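Saturday, open day

Doors at 10. Boma had the front bay, Vavard the side room with the arm. We had the handheld grippers and the cloth task. Niazi loaned the second charger, which we needed by noon.

Setup notes. Gripper pads cleaned before the first group and again at lunch. Screws on both fingers checked, one on the left finger took a quarter turn. Calibration run came out fine on the second try. The first try was with the old config file, so delete that from the laptop before anyone else picks it up.

Groups were capped at 8. Each got a short talk, one demo from us, then turns with the gripper. Most people close the fingers too early. They squeeze in the air above the cloth and then push down. Telling them to touch the bedding first helped more than showing them did. Kids got it faster than the adults.

Black cloth on the patterned comforter was the one people wanted to try. Good contrast against the pink and cream bands, and the folds give the pads something to get hold of. Fingers go in open, tips either side of a fold, then close. 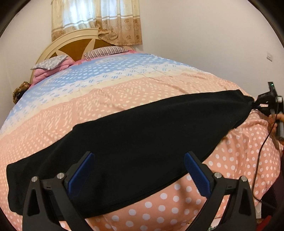 Notebook 8, p. 22

Logged 100 attempts before we stopped writing them down by hand. The logger has 477 files for the day, but that includes false starts and a few where the trigger was held down by accident. Needs sorting before we quote any number to Gukard.

Questions that came up more than once: how much does it weigh, can it fold a fitted sheet (no), does the arm in the side room learn from these same recordings. Vavard answered the last one differently than we did - agree on wording before the next visit.

To do:
Second set of pads, the ribs are wearing
Longer cable for the laptop end
Return charger to Niazi
Print the task card bigger, people at the back could not read it
Ask Boma if we can swap bays in July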